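Ellbridge firm teaches robot hands by remote control

10/15/20

Automation firm Clutico has begun teaching a robot to handle food items at its Ellbridge workshop, using operators who guide the machine by remote control.

The operator wears a glove and moves their own hand, and the robot copies the movement. Each run is recorded and later used to train the software that will do the job alone. The firm plans to collect 1000 runs of the first task, putting a bread roll into a bowl, before moving on to other shapes.

Kasun Mridha, who leads the work, said new operators need 2 days of practice before their runs are kept. "The grip is the slow part. People close their fingers too quickly and we have to throw the run away," he said.

The team has 4 trained operators at present. A run is meant to take no more than 27 seconds. 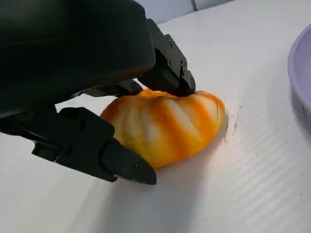
The robot hand takes hold of a bread roll during work on the task.

Clutico started the project in February with Damgaard, which supplies the control gloves. A second workstation is due to open in Plindum, where the same task will be taught with a different set of bowls.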